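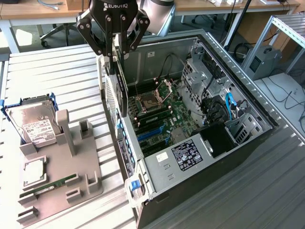

Teaching an arm to take a desktop computer apart by remote control is slow, fiddly work, and I've grown very fond of it. If you're setting up your first session, I hope these notes from our Stornari bench save you an afternoon or two! Start by laying the tower on its side with the cover off, and fix a holder plate right next to it, the way we do, with a slot for the hard drive, one for the memory stick, and so on. Every part then has one home, and your demonstrations will look much more alike, and that will please you later when you sit down to train on them.

1. Move slowly near the board. Bring the arm over the case first, pause, and only then lower the fingers. I like to come straight down for the last little bit and keep my wrist still on the controller (easier after a cup of tea than after a cup of coffee, I find). If a second person is helping, agree out loud on who gets to stop the arm. 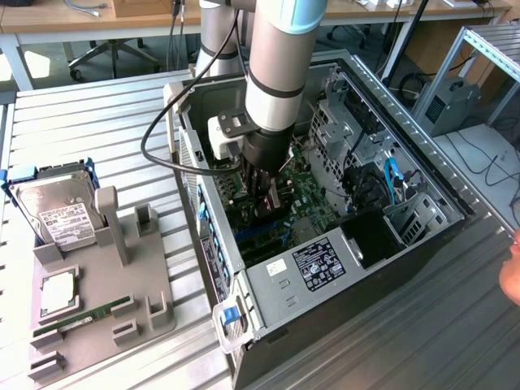

2. Check the wrist view before anything delicate. The side cameras are lovely for the big moves, but for the processor socket you want to be looking down from the gripper. With the load plate flipped open and the memory slots empty, you can see what you're aiming at. Take a good long look, and if a cable has wandered into your path, stop and tuck it away before you record.

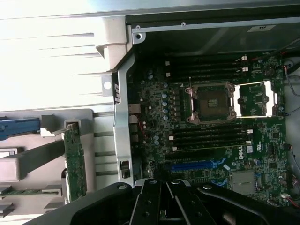
3. Practice on the holder plate. Picking up a thin card that stands upright in its slot is a kind first exercise, with plenty of room for the fingers on either side. Open them wide, center them over the slot, come down, close gently and lift. We kept 156 recordings from our last batch and threw out 102 more, mostly for rushed grasps, so please don't be discouraged by a messy first day.
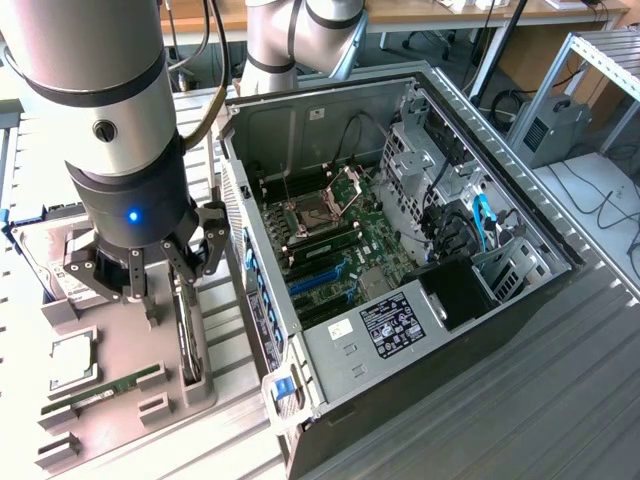

Gripper open over the card holder, ready for step 3.

Save each try as its own recording, good or bad, and write a word or two next to it while you still remember how it went.

Contact | © 2019 Barside | Back to top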